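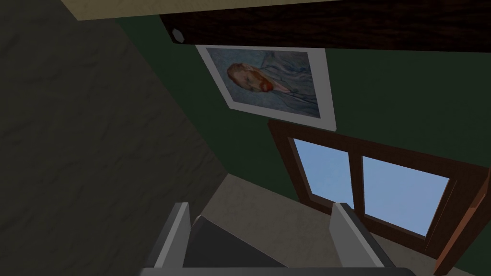
玛塞尔·贝纳尔(Marcelle Besnard)
Gonari 野战装备线产品经理

Sodach 车辆伪装网系统

先说好,我不是写文案出身的,之前一直在跑外场,现在坐进办公室管产品,所以这一页写得有点啰嗦,您挑着看就行。

Sodach 是我们给轮式车辆做的伪装网,一套完整的东西:网面、支撑杆、地钉、收纳袋,还有一张折起来能塞进手套箱的架设卡。主要给中型卡车、指挥车和牵引式雷达方舱用。履带车也有人拿去盖,我见过,能盖住,就是炮管那一段要另外加一片延伸网,单卖的,后面会讲。

我自己最喜欢的地方是它不勾东西。用过老式网的人都懂我在说什么!后视镜、天线座、工具箱搭扣、自己的袖扣,网一拖过去全挂上,天又黑,下面的人喊上面的人听不见,最后有人掏刀子割网。Sodach 的网面是双层切花布缝在底网上,边缘全部包过,花片朝一个方向走,顺着拖几乎没有阻力。反着拖还是会挂,这个我得讲清楚,所以收纳袋的开口旁边缝了一个大箭头,摸黑也能摸到。请一定按箭头方向装袋,不然下一次打开的人会骂你。

网面分两面,一面林地,一面荒漠。雪地是单独的型号,不做双面,白色那层染料和别的颜色贴在一起存放久了会串色,我们试过好几种工艺都不满意,干脆分开卖。

关于热红外和雷达波段,问的人最多,我统一回答:标准版对可见光和近红外有效,热红外有一定的削弱,但车刚熄火就盖上去,发动机舱那一块该亮还是亮,什么网都救不了你,先等它凉,或者在网和引擎盖之间留出空隙,让空气走。带 R 后缀的版本加了散射层,雷达波段的数据不放在网页上,需要的话请走采购渠道索取测试报告,要填一张最终用户声明。

架设时间,我们在 Avham 试验场跟一组第一次接触这套网的兵一起测,三个人,一辆中型卡车,从袋子落地到最后一根撑杆到位,用了约7分钟。熟手会快不少,不过我不想在页面上写熟手的成绩,那个数字对您没什么用。撤收比架设慢,几乎每次都是,主要慢在叠网。

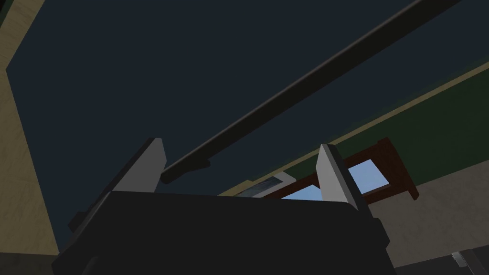
玛塞尔·贝纳尔(Marcelle Besnard)
Gonari 野战装备线产品经理

撑杆和配件

撑杆这一套叫 Hoani,可以跟网一起买,也可以单买去配您手上已有的网。杆子是分节插接的,顶端有一个伞形撑盘,作用是把网面顶出不规则的弧度,别让它绷成一个方盒子——方盒子从空中看太显眼了,颜色再对也没用。撑盘的叶片可以单独掰角度,我建议每根都掰得不一样,别强迫症发作给它弄整齐。

去年十月我们改过一次插接头。原来的弹珠卡扣进了细沙会卡死,托马斯(Tomás Figueiredo,我们负责售后和培训的同事)从外场背回来一整袋卡死的杆子,倒在我桌上,一句话没说就去吃饭了。新款换成了旋转锁,戴厚手套能拧,进沙以后敲两下、吹一吹就能接着用。新旧两款接头不能混插,但是旧杆可以寄回来换接头,只收运费。

地钉配了两种,细长的打硬土,宽叶片的打沙地和雪。石头地面哪种都打不进去,用收纳袋装石头压边就好,袋子底部是加厚的,扛得住。

延伸网按片卖,边上是同样的包边加木纽扣绳环。是的,木纽扣!有客户觉得土,问我为什么不用塑料快扣,我们试过,低温下塑料扣踩一脚就裂,响声还特别脆。木纽扣坏了随便削一截树枝就能顶上。

包装清单(标准版)

主网一张
Hoani 撑杆一组,含撑盘
地钉两种,各一袋
修补包:花片、补网绳、弯针
收纳袋,带方向箭头
架设卡,防水印刷

主网的耐候测试做了336小时的紫外加喷淋循环,测完以后颜色有轻微变浅,林地面比荒漠面明显一点。如果您的部队常年把网露天挂着,过两个夏天就拿出来跟新网比一比,差得多就退到训练用。

保养没什么玄学。清水冲,阴凉处挂干,别用洗衣粉。市面上的洗衣粉很多都加增白剂,洗完肉眼看着挺干净,近红外下面一塌糊涂,我见过整整一个连的网这么报废的,心疼死了。油污用软刷蘸中性皂液局部刷,刷完多冲几遍。收起来之前网一定要干透,实在没办法湿着装袋,回到营地第一件事就是拿出来摊开。

破洞用修补包自己补就行,巴掌大以内的洞,会打结的人都能补。再大的请寄回来,或者等托马斯他们下去做巡回培训时当面处理,他带着缝纫机(很沉的那种,他每次都抱怨)。 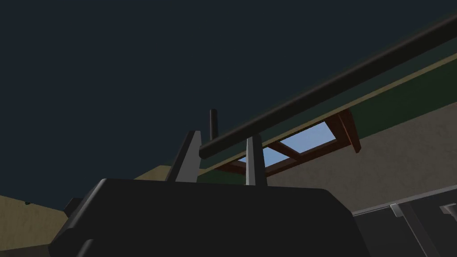
订购与交货

Sodach 和 Hoani 都只面向军方、执法单位和持证承包商,个人订单我们接不了,收藏爱好者写信来我也只能说抱歉。R 版本另需出口许可,审批时间不归我们管,请把这一段留宽裕些。

新一批荒漠/林地双面网从1月24日开始发货,已经下单的客户按订单先后排,不需要再写信催,催了也是我回,回的也是这句话。雪地型号目前有现货。

想先摸一摸实物的话,可以申请一块样片,尺寸不大,但包边、花片和底网都在上面,足够您拉扯、水洗、点火试试阻燃。样片不用还。整套试用也可以安排,由托马斯的小组带过去,当场教架设,当天带走或者留下都行,留下的话要签借用单。

询价时请写清楚车型、车高、有没有顶置天线或者遥控武器站,最好附一张侧视尺寸图。尺寸图比什么都管用,手画的也行。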